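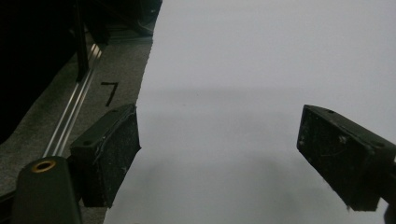
Narkedell opened its software floor for an afternoon in September, and I went mostly for the perception talk. I'd picked up the idea that paper is easy. It's flat, it's white, what's the problem? Well, a big white sheet is pretty much the worst thing you can hand a depth estimator! Almost no texture, just soft gray shadows lying across it, and the shadows are what the planner used to fall for. Birsen Aydoğan, who writes the grasp code, put up a plot where the old model had happily found an "edge" in the middle of a blank page. The real edge was over where the white meets the gray surface, and even that one isn't perfectly straight.

Their fix is called Drakgate (no idea why, I asked and got a shrug). It scores every candidate edge twice, once from brightness and once from motion between views, and throws out anything the 2 scores disagree on. They trained it on 3581 recordings, and Birsen said the labeling tool took longer to write than the model did. I believe her. She showed us the tool too, and the scrubbing is so smooth that I want it for my own stuff.

After coffee Þórarinn Thorlacius took 14 of us through the replay viewer, Zitden. You load a run, drag the slider, and the planned path and the measured one get drawn over each other - lovely when they match, and very educational when they don't. My one gripe is startup. It sat there for 10 minutes building its cache while we all stared at a progress bar.

I left with a page of notes on time sync and a sticker. The next open afternoon is at Hlongwane, and I've already put my name down.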